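Chapter 5
Clearing and Sorting the Work Surface

Terms introduced in this chapter: mixed surface, holding vessel, soil class, return path, dead item

5.1 The mixed surface

Chapter 4 dealt with storage, where each item has an assigned place and the main question is how far that place lies from the point of use. The present chapter deals with the surface between uses. A work table in a household or small commercial kitchen seldom holds one kind of item. At the end of a preparation period it carries food, cutlery, vessels and cleaning articles together, and these differ in how long they may stay out, what they may touch and where they go next.

A surface in this condition is called a mixed surface. The term refers to the variety of items present and says nothing about their number. A table with 40 identical cups is crowded but unmixed. A table with a knife, a brush and a bunch of grapes is mixed, although most of it may be bare wood.

Two properties of a mixed surface affect the work of clearing it. The first is adjacency: which items lie close enough to touch, or will touch when one of them is moved. The second is access, meaning the order in which items can be lifted without reaching over others. Both change with each item removed, so a clearing sequence drawn up in advance should be checked again partway through.

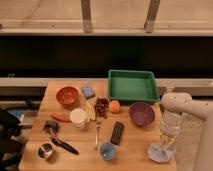

Items are assigned to a soil class before any are moved. This book uses the four classes set out by Sitthichai in the Travham kitchen studies:

Class A. Food to be eaten without further washing or peeling.
Class B. Food to be washed, peeled or cooked.
Class C. Articles that contact food, such as forks, knives, cups and bowls.
Class D. Cleaning articles, such as brushes, sponges and soap.

Class depends on use as well as on kind. A brush kept only for scrubbing root vegetables is Class C. The same brush used once on a sink becomes Class D and stays there until it has been washed.

5.2 Holding vessels

A holding vessel is any bowl or tray that receives items of one class during clearing. Shallow trays suit flat or long articles and allow the contents to be checked at a glance. Bowls suit round fruit, which rolls. The vessel should stand at the rear or side of the surface - never between the worker and the items still to be cleared.

Vasconcelos recommends a limit of 2 holding vessels on a domestic table. Her argument is that a third vessel takes up the space which clearing is meant to release. The point is taken up again in Section 5.4, together with the Voyle method, which uses no vessels at all.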